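Part 5: Folding and Putting Away Your Cloths

Okay, so your Nastetham starter bundle is washed, the drawer organizer is built (Part 4, if you skipped ahead), and now you've got a heap of cloths to get into it. I rewrote this section in January after a lot of you emailed me about drawers that wouldn't close. Most of the trouble was in the folding, so I've slowed everything down.

Before you start

You'll want a clear, flat surface a bit bigger than one opened-out cloth. I use a table. A bed is too squishy and the folds wander all over the place (I tried it for a whole winter and my back didn't thank me either).

Check that your cloths are totally dry. If the hems still feel cool, give them another hour on the rack.

CAUTION: Don't put cloths that have soaked up oil, furniture polish or paint thinner in the drawer, or anywhere in a pile. Oily rags can heat up by themselves and catch fire. Lay them out flat outdoors to dry and follow your local rules for getting rid of them.

Folding the large cloths (the Tak size)

1. Lay the cloth out with the care tag facing up and on your left. Smooth it from the middle out with the side of your hand.

2. Bring the right edge over to meet the left edge. Line up the corners first and let the middle sort itself out.

3. Turn the cloth so the long fold is nearest you. Run your palm along it once.

4. Fold the far edge down toward you by a third, then fold again so you've got a long strip. It's going to look a little lumpy at the hems! Keep going.

5. Fold the strip in half from left to right, and then in half again if your drawer is one of the shallow ones.

6. Press down on the top with a flat hand and hold it while you count to 5. Press straight down, no pushing sideways, or the layers slide and you're back at step 4.

7. Pick the bundle up by the folded end and stand it in the organizer with that fold on top.

Note: If the bundle flops open when you lift it, the strip in step 4 was too wide. Open it back up to the strip and make it narrower. You don't have to start from the beginning.

Folding the small cloths (the Griltance size)

These are easier. Fold in half, fold in half again, press, done. I keep mine in the front row so I can grab one with one hand while the other is holding a dripping spoon.

What a good fold looks like

I get asked about this more than anything else, and I think people are being too hard on themselves. You want one tidy rounded end, because that's the end you'll see and grab.

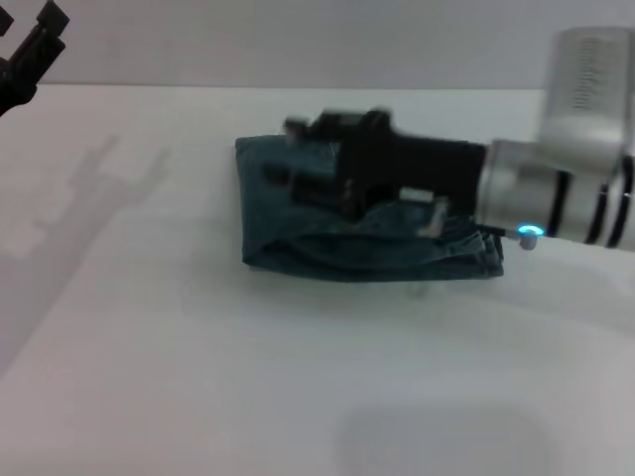

The other edges can be kind of a mess and it makes no difference once the bundle is standing up in its slot. Wrinkles on top are fine too. I never iron mine, and I've been doing it this way since my very first Jandow drawer, back when the dividers were still cardboard.

Loading the drawer

1. Start at the back and work forward, large cloths first.

2. Leave enough room to slip your hand in flat at the end of each row. Cram it full and every cloth you pull out brings its neighbor along.

3. Close the drawer slowly the first time. If it catches, take out the tallest bundle, fold it one more time, and try again.

Note: Dark cloths can leave lint and a bit of dye on pale ones for the first few washes, so I give them their own row until they settle down.

Next up is Part 6, where we do the labels. Grab a pencil before the marker, you'll want to move things at least once.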